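How to fill a high wall shelf with books and magazines

Start with the books, stood upright with the spines facing out.

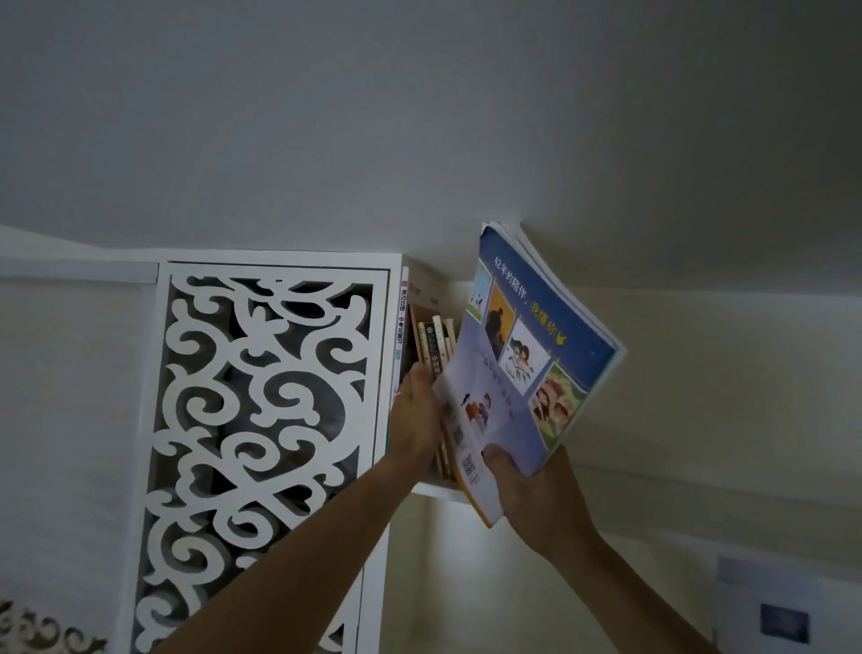 Making room between the books with one hand, stack in the other.

1. Put the tallest books at one end.
2. Open a gap with your fingers before you lift anything heavy.
3. Hold magazines from the bottom and tilt them up towards the shelf.
4. Slide them in upright. If the stack is too thick, split it into 2 or 3.
5. Check that you can still pull a book out easily.

Dezső Antal, Odcombe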